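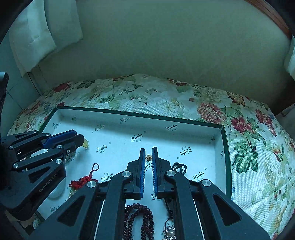
Figure 4. Small-object trial with two hand-held grippers over the jewelry box. View from the camera of one gripper; the ribbed blue pads are positioned at a small gold ornament.

4.2 Small and flexible objects

In the second group of trials we compare two pad types on objects which are thin, light, or change their shape when they are touched. The rigid blocks of Section 4.1 gave almost equal results for the two pads, and for this reason they could not help us to choose between them. Jewelry is more difficult. A flower-shaped ornament (Figure 4) gives a very small area to hold, and a bead string moves away from the place where it is pressed. A knotted cord behaves in between: the knot is easy to take, but the tail follows late and can catch other items.

The two pad types are the ribbed blue pad and the flat pad of the Lorlow set. Both are mounted on the same jaw linkage, so the opening width and the closing force stay equal between conditions. Each pad was tested in 100 attempts by operators at the Bunditdale site. An attempt is counted as successful if the object is lifted above the rim of the box and held there until the operator gives the end signal. If a second object is lifted together with the target, we record the attempt as a mixed grasp and we do not count it as success.

The flat pad performed better than we expected on single beads and on smooth discs. On cords and bead strings it was clearly weaker. The cord often rolled between the pads when the lifting began, and the operator had to open the jaws and begin again. With the ribbed pad the cord usually settled in one groove and stayed there. The cost of the ribs appears with very small ornaments. When the ornament is narrower than the distance between two ribs, it can turn inside the groove, and its final orientation becomes hard to predict. Of the failed attempts with the ribbed pad, 53 percent belong to this type.

We also examined whether the view of the camera on the gripper is sufficient for this task. The lens is wide, and straight lines near the border are strongly bent. We first planned to correct this distortion before training. However, the correction removed a part of the outer region, and it is in this region that the second gripper is normally visible. In the two-hand trials the position of the second gripper is important information, therefore we kept the original view for all results in this section. The policy trained on the corrected view is reported only in the appendix.

A further difficulty is the background. The inner side of the box is white with a repeated black logo, and the table is covered by a cloth with large printed flowers. Our Grenura detector, which was trained on plain trays, marked printed letters as objects in many of the early recordings. We added 420 recordings with patterned linings to the training set and repeated the evaluation. The false marks on the lining became rare. On the thin black cords the improvement was smaller, probably due to the similar color of the cord and the print.

The controller was the same in all trials. We used the Nigam controller with its default gains, and the aperture was sampled on each camera image. In a short preliminary test we increased the closing speed, but light ornaments were then pushed out of the gap before the pads could meet, and we returned to the slower setting. We did not tune the speed separately for each pad. A separate tuning may reduce the difference between them, especially for the smallest ornaments, and this question remains open in the present work.

For the experiments of Section 5 we selected the ribbed pad, as most items in the target task are cords and strings.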